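Seaside & Short Breaks | Opinion

Search this site
Type and press enter

Let the four o'clock check-in go

By Tamsin Lindgren

I have been going to Fostcombe for a week most summers, and in that time the hour at which I can get into a rented house has moved from two o'clock to three, then to four. Last year it was five. The hour at which I have to leave has gone the other way, and now stands at nine thirty in the morning. I paid for seven nights and I had them, but I didn't have seven days, and the price made no allowance for that.

My view is that holiday towns should go back to a spread of arrival days, and that letting agents should stop running the whole place on a single changeover. It would be better for guests and cleaners, and better for the shops.

As things stand, almost every let in Fostcombe changes hands on the same day of the week. The town has 2,059 residents, and in the school holidays it takes in some 3,000 visitors. For one day a week a large share of those people are neither in one house nor in another. They have a car full of bedding, buckets and half a bag of pasta, and they have six or seven hours to fill. The car parks are full by eleven. The cafés near the front turn people away at lunch and then have empty tables the following afternoon, when the same families are cooking in their own kitchens.

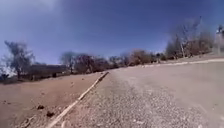
What the agents say

Dario Marino manages lets for Terken, the largest of the agents in the town, and I put this to him in April before the season began. He was polite and he had his answers ready. Guests want a weekend start, he said. Owners want full weeks, and a midweek arrival leaves gaps in the calendar that are hard to sell. Terken has 143 properties on its books in the area, and a single changeover makes the linen order simple.

I accept the point about linen. The point about guests seems weaker to me. People choose weekend arrivals when weekend arrivals are what they are offered. Families with children at school have five or six weeks in the summer when any day would do, and people without children at school have most of the year. When I asked whether Terken had ever offered a choice of days in August at the same price, Mr Marino said it had not.

The gaps in the calendar are real, but they come from mixing start days within one house. Nobody needs to do that. Give each house its own fixed day and keep it for the whole season. One house runs on one day, the house next door runs on another, and both are still sold in full weeks. The owner loses nothing by it.

The cleaning is the reason for the late check-in

Agents tend to describe the four or five o'clock start as a matter of standards, and since everyone wants a clean house it is difficult to argue with. But a three-bedroom house does not need seven and a half hours of cleaning. It needs two people for perhaps two and a half. The rest of the time is spent waiting for those two people to finish somewhere else.

The cleaners I have spoken to over the years do not like it either. They have one very long day and very little on the others. Several have second jobs, and they would prefer three or four steady mornings. A firm that could offer that would find it easier to keep staff, and might not have to advertise every spring.

My sister stayed last year at Serra, a small group of cottages further along the coast which has always run its own bookings. Arrivals there are split over four days. She was in by one o'clock and left at eleven. The owner and two part-time cleaners do the lot. It is a small operation and I don't claim that it proves the case for a whole town, but it is worth somebody from the larger agents going to have a look.
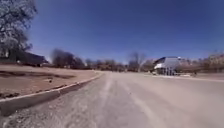 Roads, shops and the first evening

The traffic is the part that residents mind most. On changeover day the queue on the way in meets the queue on the way out, and the bus gives up any attempt at its timetable. There has been talk of a second car park for years. I would try spreading the arrivals first, as it costs a good deal less than tarmac.

The shops have the same trouble. The bread has gone by half past four on arrival day and there is plenty left two days later. The fish and chip shop has a queue out of the door on the first evening, when everyone is too tired to cook. A baker can plan for a steady week far more easily than for one enormous afternoon.

There will be objections from people who have had the same week, in the same house, starting on the same day, for twenty years. I would let them keep it. Start with the houses that are new to the books, and move the others when they change owner or when the regulars stop coming.

If the agents won't move on the days, they could at least be straight about the hours. Print the check-in and check-out times next to the price, in the same size of type. On my last booking I found them on the fourth page of the confirmation, after the paragraph about barbecues.

More in Opinion
Why I no longer book the sea view
Paying to park at the beach: a regular's complaint
Steltance pier and the case for a shorter season
Dogs on the sand: leave the rules as they are

Recent posts
What to pack for a week in a small kitchen
Five wet-day walks near Fostcombe
Readers' letters: cot hire, towels and deposits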